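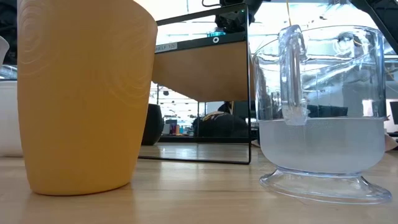 Cleaning mineral scale from the water pitchers in a shared residence kitchen

Sun 31 March
Posted by Larasati Sembiring
4 min read

I serve as kitchen coordinator for a residence hall with 16 occupants. The hall provides drinking water at meals in clear plastic pitchers. The local supply is hard, and over the winter a white film has formed on the inside of most of them, heaviest at the water line and in the corner where the wall meets the base. The dishwasher has not removed it. On two of the pitchers it seems to have made the film worse.

I would be grateful for guidance on the following. Is the film a health concern, or only a matter of appearance? Which cleaning agent is suitable for clear plastic that will afterward hold drinking water? The hall office has suggested a commercial descaler made by Priltico, but the label refers only to kettles and coffee machines. Finally, at what point should a pitcher be withdrawn from use? Our purchasing form asks for a written reason whenever an item is replaced, and "cloudy" was sent back to me last June.

The pitchers carry no maker's name that I can find. I do not know which plastic they are made from.

Stavros Kontogiannis

The film you describe is most likely calcium carbonate, left behind when hard water dries on a surface. Scale of this kind is not ordinarily considered harmful. It does give the surface a rough texture that holds residue, and for that reason it should be removed on a regular schedule.

White vinegar is sufficient in nearly all cases. The procedure used in the dining service where I worked was as follows.

Empty the pitcher and wash it by hand with dish soap, so that no grease remains over the scale. Fill it to above the highest visible line with equal parts white vinegar and warm water. Hot water should not be used, as some clear plastics craze when heated. Leave it to stand for 2 hours. Wipe the inside with a soft cloth, paying attention to the area behind the handle joint, and rinse until no odor of vinegar remains. Dry it at once with a clean towel. Air drying on a rack will start the deposit over again.

If a ring remains, repeat the soak before resorting to anything stronger. Citric acid powder, dissolved in warm water according to the directions on the package, works somewhat faster and leaves less odor. Vinegar and citric acid must never be combined with bleach, or used in a vessel that still contains bleach solution, because the mixture releases a toxic gas. In a shared kitchen this should be posted in writing above the sink.

Scouring pads, steel wool and powdered cleansers should be kept away from clear plastic altogether. The scratches they leave look very much like scale and cannot be washed out.

With regard to the descaler, please write to the manufacturer before using it. A product labeled for kettles may be perfectly suitable, but the label should say so for food-contact plastic, and yours does not.

Michalis Xenos

Buy glass.

Magdalini Gkikas

I would add one point to the reply from Mr. Kontogiannis, which is otherwise in line with our own practice at the Grullska guest house.

Before replacing anything, it is worth establishing whether the cloudiness is scale at all. Place a few drops of undiluted vinegar on the affected area and leave them for several minutes, then wipe and dry. If the spot comes up clear, the trouble is scale and the pitcher can be saved. If the spot is unchanged, the plastic itself may have been worn or etched by dishwasher detergent, and soaking will not restore it. The two pitchers that grew worse in the machine may well belong to the second group.

An etched pitcher may remain in service if it is smooth to the touch and has no cracks. We withdraw one when any of these is present: a crack or chip at the rim, fine crazing around the handle, a persistent odor after washing, or scratches that can be felt with a fingernail. "Surface can no longer be cleaned effectively" is the wording we enter on our own form, and it has been accepted every time.

Our supply is also very hard. We soak every second week and have stopped putting pitchers through the dishwasher. Lids should be soaked separately with any gasket taken out, as scale collects under it and is easily overlooked.

Contact the moderators | Copyright Lorkell Household Help | Back to top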